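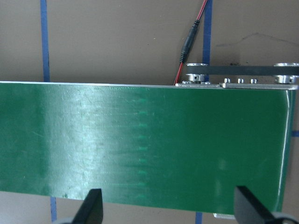
About Hustside

Hustside is a small gym on the second floor of a building that used to sell carpet. We have one big room, one smaller room we call the big room's closet, and a stairwell that members have come to regard as the warm-up.

Who we are

The place was started by Bláthnaid Horgan, who had spent 13 years teaching fitness classes in other people's gyms and had developed opinions. Most of them concerned mirrors. There is one mirror at Hustside and it hangs in the restroom, where you can check whether you have spinach in your teeth.

Bláthnaid still teaches the 6 a.m. class, still writes the workouts on the wall in handwriting that new members take for a foreign alphabet, and still answers the phone if you call before noon. After noon you get the machine, which is friendlier.

There are five coaches besides her. All of them are certified, all of them have had first aid training, and one of them can tell you more than you want to know about hips.

What we do

We teach ordinary adults to get stronger and to move around without making that noise when they stand up. Classes are small and run 45 minutes, including the part where everybody looks for their water bottle. You will squat, push, pull, carry something heavy from one end of the room to the other, and then carry it back, having learned that it wasn't needed there.

We also run a walking group that leaves from the front door and goes out along the Plerkivley trail as far as the footbridge. It is free, it is open to non-members, and it moves at the speed of its slowest talker. In November we switch to the shorter loop on account of the dark and the geese.

For people coming back from an injury or a surgery, or from twenty years of meaning to get around to it, we have a beginners' course called Bavwood. It was named after the street Bláthnaid lived on when she thought it up. The course is six weeks long and starts with things you can do from a chair. Please bring a note from your doctor if your doctor is the kind who writes notes.

What we don't do

We don't sell powders. We don't weigh anyone. We don't run a 30-day anything, and there is no before-and-after wall, mainly for want of wall. If you want to lose weight, that's your business and we wish you well with it, and we'll happily point you to a dietitian who went to school for it.

We also don't play music at a level where you have to read lips. Members may request songs. Requests are considered.

The equipment

Our racks and benches came from Sikora, who delivered them to the sidewalk and wished us luck with the stairs. They have held up fine. The kettlebells are a mixed family, bought in batches whenever there was money, which explains the colors. Please put them back in order of weight. The order is marked on the floor. We mention this with love, as we have been mentioning it for years.

Membership

We stop at 200 members. When we're full we keep a waiting list, and it does move, since people take new jobs and have babies and discover pickleball. Memberships are month to month. To cancel, send an email. There's no exit interview, and you won't be asked to come in and explain yourself to a man named Chad.

Your first class is free. Wear whatever you'd wear to help a friend move, and get here ten minutes early so someone can show you where things are. Parking is behind the building, in any spot that doesn't say dentist. He checks.

Finding us

We're the door between the dentist and the key shop, up two flights. The elevator works and you are welcome to use it, though the buttons are slow, so give it a firm press and some time. If the street door is locked before the early class, knock on the glass. Bláthnaid is up there moving kettlebells.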